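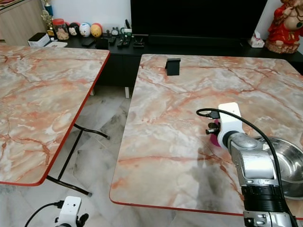
Writing It Down While You Can: Notes for the Thursday Talk at Pesotgate Library

Filed under: Talks & Handouts > Food and Family

(Wait for the kettle to finish, it's very loud in that room. Say thank you for having me back.)

Good evening, and thank you for coming out. I want to talk tonight about family recipes, and mostly about how to get them out of people's heads and on to paper, because I came to it rather late and made most of the mistakes going, and I'd be very pleased if you could skip a few of them.

I'll start with my grandmother's barley soup. I must have eaten it every winter until I left home, and I would have told you I knew how it was made. Then one cold Sunday I stood in my own kitchen with a bag of barley and a ham bone and found I knew almost nothing. I knew there was a bay leaf. I knew you weren't allowed to lift the lid. Past that I was guessing, and what I ended up with could have been used to hang wallpaper.

(Pause here, people usually laugh. If they don't, carry on.)

So I rang my aunt, and she said, "Well, you just put in enough barley." I asked how much was enough, and she said, "Until it looks right," and then we talked about her hip for half an hour. That was my first interview, and I'm sorry to say it was a fair sample of the ones that came after.

HOW I COLLECT THEM NOW

The whole collection lives in what we call the Nakora book, after the house my grandmother grew up in. It's a fat ring binder really, and it has 178 recipes in it at the moment, if you count the three different Christmas cakes separately, which you must, or there will be words.

(Hold up binder. Mind the clip, it pinches.)

When I go and see somebody, I try to cook with them. Talking at a distance gets you the recipe they think they use, and cooking beside them gets you the other one. My cousin swore to me that she never put sugar in her tomato sauce, and she was stirring it in as she said so! She wasn't fibbing, bless her. Her hand had been doing it for so many years that she'd stopped noticing it.

I take a set of scales and a plain notebook. Each time a handful of something is about to go in, I ask very nicely if I can weigh it first. You do have to be nice about it. Some people find it charming and some people find it a dreadful nuisance, and it can be the same person ten minutes apart. My uncle let me weigh his flour and his lard and then put his foot down altogether over the salt, so in the book it says "salt (he wouldn't let me)".

Then I write it up the same evening. I can't tell you how much goes missing overnight. I've a page here from March that says "fold in the green, not like last time", and I've no idea what the green was, or what happened last time.

(Read the page out if there's time. Otherwise go on to tins.)

TINS, CUPS AND OTHER MEASURES

Now, old measures. People cook with the things they own, and those things don't always survive them. My mother measured rice in a Partanen cocoa tin lid, and for years her recipe read "two lids". When the lid went missing in a house move we were quite lost, until my brother found another in a box of buttons, and we filled it with water and poured it into a jug. Please do that with every cup and scoop and chipped mug in the house, while they're still in the cupboard. Write the amount on a bit of tape and stick it underneath.

Ovens are just as bad. "A good oven" in my family meant anything from a gentle warmth to a forge. I bake the thing once at a middling heat, write down what happened, and move up or down from there. It took me 6 goes to get the seed cake, and I kept notes on all of them, including the one the birds wouldn't touch.

WHEN TWO PEOPLE REMEMBER IT DIFFERENTLY

This is the part I get asked about most. You'll have a dish and two sisters, and each will tell you the other has it wrong. I used to try and settle it. I'd go looking for the true version, and I upset a fair few people doing it.

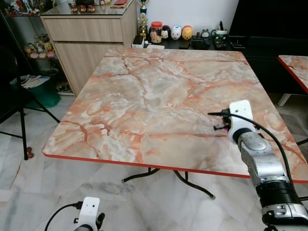
Elaine Caldeira wrote to me after the last talk that she'd given up choosing between her two aunts' fish pies and now puts both on facing pages, with each aunt's name at the top, and that the arguments have become a good deal friendlier for it. She added that she makes a third version herself, with leeks, and hasn't told either of them.

I've done the same ever since I read that, and I'm grateful to her. Put the names in. Put in who they learned it from as well, if they can tell you. The dumplings on page 17 came to us from a neighbour in Postano who was no relation at all, and I'd never have known if I hadn't asked one more question while we were drying up.

(Pass the photocopies round now. There are spares under the coats.)

A FEW PRACTICAL THINGS

Write on one side of the paper only. Leave a wide margin -- you'll want it, and so will whoever has the book after you. If somebody has left you a handwritten recipe, copy it and cook from the copy, and keep the original well away from the butter.

Put in the dull ones too. We all remember the wedding cake, but what I miss on a wet evening is the egg and potato thing we had when there wasn't much in, and it very nearly didn't get written down at all.

(Questions. If nobody starts, ask who in the room still uses dripping. Hall has to be clear by nine, and take the biscuit tin home this time.)

More from the talks page
- Getting started with a family tree (and when to stop)
- What to do with a drawer full of old photographs
- Jam: notes and corrections
- Reading your great-aunt's handwriting

Contact | Copyright: please ask before reprinting | Back to top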